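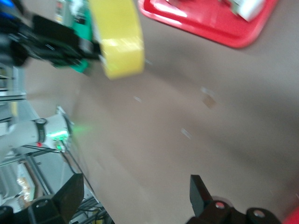
Yellow tape, red tray, brown table. November in a nutshell.

Right. Moving house. Third go at writing this because the first two were just lists of things I'd lost.

We're in. Keys handed over at Melnychuk, new keys picked up the same afternoon, and I've now slept eleven nights in Grirdale without once finding the bathroom light switch first time. It's on the outside of the door. Who does that. Every night I go in, pat the wall like an idiot, come out, pat the other wall.

A few people have asked how it went and whether I'd do it the same way again, so, quickly, before the pasta boils over.

Boxes first. I bought 90. Everybody said that was mad for a two-bed flat and everybody was wrong, we used 87 and the last three went for the stuff you do at midnight, the phone chargers and half a bag of rice and the shower curtain. Got them from Cinoreck, flat packed, delivered to the door. Fine boxes. The big ones are too big though. You fill them with books because they're there and then you can't lift them and you have to unpack half onto the floor, at which point you might as well have used a small one. Books in small boxes. My mum told me this in 2009 and I didn't listen then either.

Tape. Used far more than I thought, and the cheap stuff splits down the middle when it's cold. The hall was freezing because we had the front door open all day. Pay for the better tape. Also fold the end over every single time or you will spend your life picking at it with a thumbnail. I did not fold the end over.

Labelling. So I had a system. Colour for the room, number for the box, list in a notebook with what was in each one. Worked beautifully up to box 59. Then Joelle came round to help and she is the fastest packer I have ever met, she did the entire kitchen while I was still deciding about the bedroom drawers, and what she wrote on the sides was KITCHEN, KITCHEN, KITCHEN HEAVY, and on one of them just BITS. I love her. We found the tin opener on day four. It was in BITS.

If you're doing this, do the notebook, but write it for the person helping you as well and leave the pen tied to it. Mine kept wandering off. I think I packed two pens and sat on another.

The van. We got quotes from three places and they were all over the shop, and in the end we hired a van and did it ourselves, which I would describe as character building. Solomiia drove. She'd never driven anything bigger than a Fiesta and she reversed it up that hill in the dark with a bin lorry waiting behind her, and didn't scratch a thing. I stood in the road waving my arms about and was no help whatsover.

Two trips. Should have been one. The sofa wouldn't go in on its side so it went in flat, and a flat sofa eats a van. Took the legs off for the second attempt and it still wouldn't go. Measure the sofa. Measure the van, the inside, at the narrow bit between the wheel arches. I measured the doorway at the new place four times and never thought about the van at all.

Now the internet. Deep breath. I rang Wirier six weeks ahead to move the line. Was told yes, all booked, nothing to do. Moved in, nothing. Rang. Was told there was no booking. Rang again, different person, there was a booking but for the old address, so a man had presumably been to my old flat to connect the broadband that was already connected. New date given. Date came and went. As I type this I'm using my phone propped up on the windowsill, and if the upload goes wrong halfway you'll know why. I'm told it's sorted for next week. We'll see.

Other things, no order:

Read the meters. Both ends. Take a photo of them with your phone so you've got the time on it. The gas one here is in a cupboard behind the boiler and I had to lie on my back.

Post redirection took longer to kick in than I'd thought, so do it early. I've had one letter forwarded so far and it was from the people who sold me the redirection.

Pack a bag as if you're going away for two nights. Pyjamas, toothbrush, towel, pants, kettle, mugs, teabags, loo roll. I did this and then put the bag at the very back of the van. Solomiia climbed over the washing machine to get it.

Defrost the freezer the day BEFORE. There was a puddle. I'm not going to talk about the puddle.

Curtains. Forgot that curtains are a thing. The bedroom looks straight out at a street lamp and we've got a duvet cover pinned up over it with bulldog clips. It was going to be for one night.

Cost, since my brother will ask: the saving on doing it ourselves was a bit under £1,000 against the dearest quote, before you take off the van, the diesel, the boxes, the fish and chips and the physio I'm probably going to need. Would I do it again, no. I'd pay for two strong men and go and sit in a café. But I said that last time as well, and last time was only a rented room and a bike.

The new place is nice though. I've been so busy moaning I haven't said. It gets the sun in the kitchen until gone eleven in the morning and there's a fig tree next door that hangs over our side, and the woman it belongs to says we're to help ourselves next summer. There's a bus at the end of the road. The floor slopes a little in the back room, you notice it if you drop a grape.

Still got 22 boxes to go. They're mostly in the spare room with the door shut. One of them is ticking, which I think is the kitchen clock, and I'm leaving it for the weekend.

Will do a proper post about the garden once I've worked out where it ends. Pasta's boiled over. Bye x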